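September, 4:15 p.m.
By Soledad Mercado, Equipment Reviews

We use cookies to remember your preferences. By continuing to browse this site you accept their use.

Review: Orkum Calvo Batting Tee

The Orkum Calvo is a portable batting tee intended for high school and adult baseball programs. It replaces the earlier Orkum Erari, which many coaches will know for its heavy base and its tendency to lean after a season of use. The new model was tested at the Gestusside indoor cages, where hitters took 2312 swings from it over the preseason.

Assembly requires no tools. The stem threads into the base and is raised or lowered by hand, with a rubber collar holding the chosen height. The collar held firm through the first 1000 swings. After that it slipped on low pitches, particularly when a hitter struck the stem below the ball.
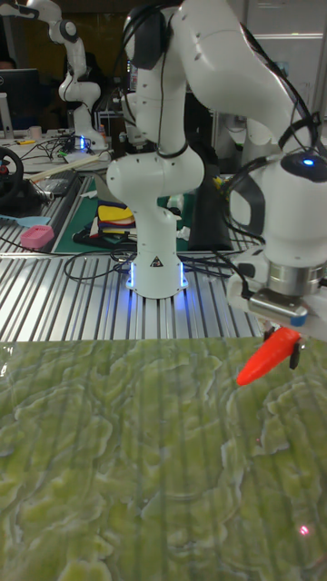 Is the Calvo suitable for younger players?

Players under ten may find the lowest setting too high. The manufacturer sells a shorter stem separately, and programs with younger teams should order it with the tee.

The base is lighter than that of the Erari and remained in place on artificial turf. On a bare concrete floor it moved after hard contact and had to be reset. A weight bag corrected the problem, although none is supplied.

The flexible cup at the top of the stem is the strongest feature of the product. It gives little resistance to the bat, and hitters reported a clean feel on line drives. The first cup split after about 579 swings from one group of older players. Orkum includes 2 spares in the box, and replacement takes less than a minute.

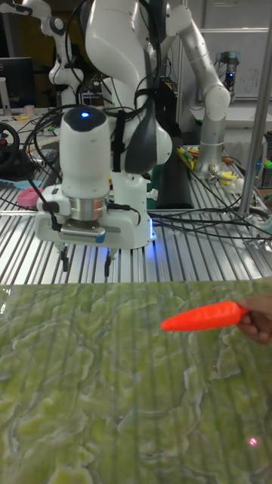 Recommendation

The Calvo is recommended for indoor use by programs that move their equipment often. Teams with a permanent cage and a working Erari have little cause to change. The carrying bag is adequate, but its zipper is stiff and the shoulder strap is too short for most adults.

Last updated: September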